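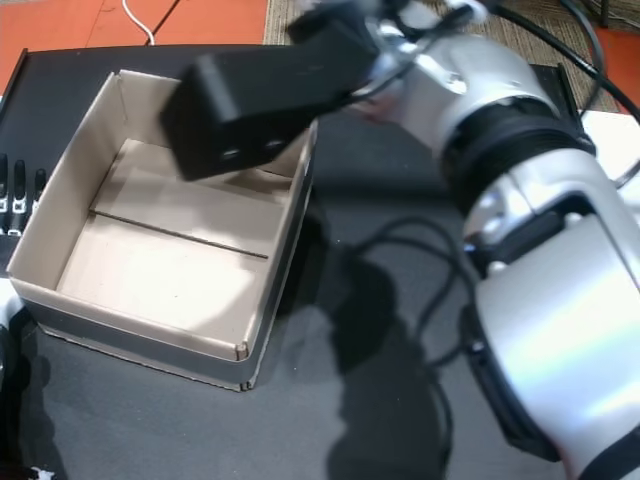

Slavica Ivanov reckons we should have let the visitors drive it from the first minute and saved the talk for after. She said so twice over the washing up. Sieglinde disagrees, wants the talk kept but halved. I'm with Slavica mostly — people were looking past me at the arm the whole time.

Print this page | E-mail this page

November 29, 2023. Open day, bench 2, notes written same evening so excuse the state of them.

Doors at ten. 78 through by the sign-in sheet, more than June. Senad did the door, Borislav the slides, me on the arm till lunch then Kazue.

Demo as planned: gripper over the open carton, down, release, back up, home. Speed held at 200 mm/s all day. Did not go faster even when asked (asked a lot). Stop button handed to whoever was nearest the barrier, they liked that.

Things to fix:

- Cables. Still loops of black cable lying on the table next to the carton. Senad's been on about this since the summer. Needs clips or a sleeve before the next one.
- Shadow of the arm falls right across the table. Worse for the camera after dinner when the low sun comes in. Blind, or move the lamp.
- Carton wants fixing down. Tape was in the other room, obviously.
- Approach height: I put 90 mm over the rim in the script, Kazue thinks that's mean with people leaning over to look. Raise it.
- Program name on the pendant is still bitent_test_FINAL2. Embarassing. Rename.

Two from Skimwood came, stayed nearly an hour. They pack small turned parts, all by hand at present, mixed sizes. Wanted to know what happens if the carton turns up skewed. Told them the truth, we have only run it square so far. They want to send sample parts, Borislav to reply with the address. Matić had one person here, mostly interested in price, took a leaflet.

School group in the afternoon. Best question of the day: does it know the box is empty. No it doesn't, it goes where it's told. Should put that in the talk, it got more interest than the whole of slide four.

One stop at ten past two, protective stop, joint torque. Log line 1808 if anyone is looking. Cleared it and carried on but I dont know the cause. Kazue to pull the log before it gets overwritten.

Bristine rep didn't show. Senad to ring.

Tomorrow: height change first, then cables, then the skewed carton trial with Slavica if she's in.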